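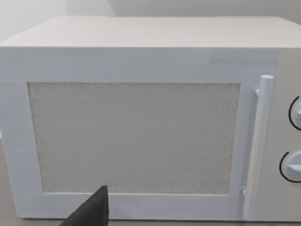 Section 4: Setting Up Your Daily Prayer Times

Okay, you've got the Gotden app installed and you've made an account, so now comes the part people write to me about the most. Prayer times! Set aside a few minutes for this and have your mosque's printed timetable next to you if you can. You'll want something to check against at the end.

Before you start: turn location on for the app, at least for now. You can switch it off again after step 3 and your times will stay put.

1. Open Settings and tap Prayer Times. If you see a blank list, pull down once to refresh it.

2. Tap Find My City. I live in Collton, and the app kept handing me Visetti, which is the bigger town up the road — if that happens to you, type the name in yourself and pick it from the list. There are 1,722 towns in there as of the February update, so small places usually show up now.

3. Check the time zone line under your city. It should match your phone. If it doesn't, tap it and choose Use Phone Time.

4. Pick a calculation method. This is the big one. Methods differ mostly in the angle of the sun they use for Fajr and Isha, so two apps can both be working fine and still disagree by quite a bit. Ask your imam which one your mosque follows and go with that.

5. Choose your Asr setting, Standard or Hanafi. Hanafi puts Asr later in the afternoon. (I had this one wrong for weeks and kept wondering why I was out of step with my own family!)

Note: If you live far north, you'll see an extra line called High Latitude Rule. Leave it on Automatic unless your mosque tells you something different.

6. Compare today's five times with the printed timetable. If one is off by a minute or two, tap it and use the plus and minus buttons to nudge it.
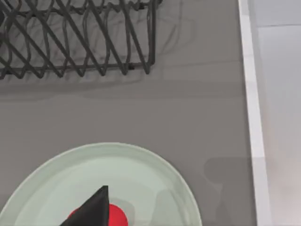 7. Tap Save, then go back to the home screen. The next prayer should be in bold with a countdown next to it.

Caution: Don't go by the app alone for the start and end of the fast. Check your Fajr and Maghrib times against your local timetable before Ramadan begins, and check again if you travel.

Setting the reminders

Each prayer gets its own reminder, and you can have the full adhan, a short tone or just a buzz. I use the full adhan at home and the buzz at work. The volume slider goes up to 100, but please start at 60 or so, especially if there's a baby in the house.

For an early heads-up, tap Remind Me Before and type in the minutes. The longest it will take is 70.

Caution: Battery saver can hold reminders back on some phones. Add Gotden to your list of allowed apps before you count on it for Fajr.

If you pray at the Camacho Street mosque, there's a ready-made profile under Local Mosques with the iqamah times already in it. Pick that after step 3 and skip ahead to step 6.

Section last changed January 28, 2025. Qibla compass set-up is in Section 5.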